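Lumdale house becomes a classroom for robot arms

Trivico, a robotics firm based in Ballton, has begun recording household tasks in a rented home in Lumdale. The recordings will be used to train a learning system called Phetsri, which is meant to let one arm handle everyday objects it has not been programmed for.

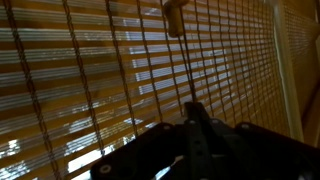
Photo: Trivico

An operator guides the arm through each task while cameras record the attempt. The company logged 204 attempts in the first month and kept failed ones along with the rest, marked as failures. An attempt that runs longer than 3 minutes is stopped and started over.

Window coverings and hand-held appliances are on the task list. Work goes on into the evening, so that the system gets examples in poor light as well as good.

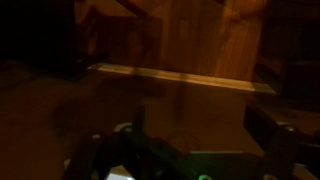
Lumdale Neighbors, a residents' group, said in a written comment that it wanted to know how long the recordings would be stored and whether the street outside would appear in them. Trivico replied that the files stay on its own servers and that views of nearby homes are blurred before training.

The arm works with the same gripper for every object, including a hair dryer.

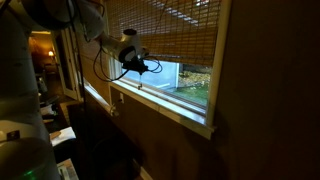
What comes next

Trivico plans to reach 266 attempts by April, then test Phetsri on 25 tasks with no operator guiding the arm. Results will be posted on the company's website.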